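Mikwood Gripper Comparison

The Mikwood gripper comparison is a series of trials of two-finger grippers held each April at Murnstead. It began as an in-house check of the Grurnon parallel gripper and was later widened to include the Amin, a lighter model with softer pads. Both are run on the same arm and controller, with a small camera mounted at the wrist.

Each gripper makes 300 attempts on household objects such as sponges, cups and trays. An attempt counts as a success if the object is held for 2 seconds. Grip force is logged, but it does not affect the score.
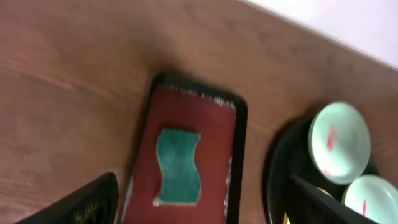
According to one reader of the published results, the hold time is too short to separate the two models, and soft objects should be scored apart from rigid ones. The rules were last revised on 2025-02-25.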